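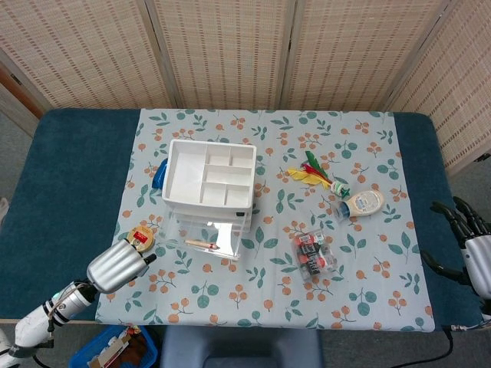

10/10/2021

I've been putting off sorting the small things on the craft table since July. They had been living in a biscuit tin and in the two kitchen drawers that stick, and I was losing more time looking for a pencil than using one. So I bought a desk organiser, the white kind with a tray on top and a clear drawer underneath. It came from Hiner, the stationer's on the corner by the Ekell bus stop, and was cheaper than the one I'd been looking at online.

The tray has one big compartment on the left and five smaller ones next to it. I like that they aren't all the same size. The big one is going to be for scissors and tape. The small ones will take paper clips, rubbers, spare needles and the odd buttons that come off things. I haven't decided on the fifth. Perhaps stamps.

The drawer is the part I wanted most. You can see through the front, so I don't have to open it to check whether something has been put back. The stick with the reddish tip has gone in there for now, lying at a slant.

The round cream tub with the red label is still out on the cloth. It's too wide for the small compartments and I don't want it taking up the big one, so it will probably end up on the shelf.

The tablecloth is the one with teal leaves and orange berries. It was 80 pence at the Kaltoven church sale and it doesn't cover the table — there is a wide strip of dark teal showing on either side. I thought about sewing a border on it, but the padded cover underneath is nearly the same colour as the leaves and I've got used to it. It washes well at forty and doesn't need ironing if you hang it straight away.

I also kept the folding screen behind the table. I had meant to move it to the bedroom. It makes that end of the room feel a bit more separate, and the pale weave goes with most things.

Next job is the wool. I have two bags of it under the bed, mostly leftovers from the Stevens blanket pattern, and none of it is wound. I'll do the greens first.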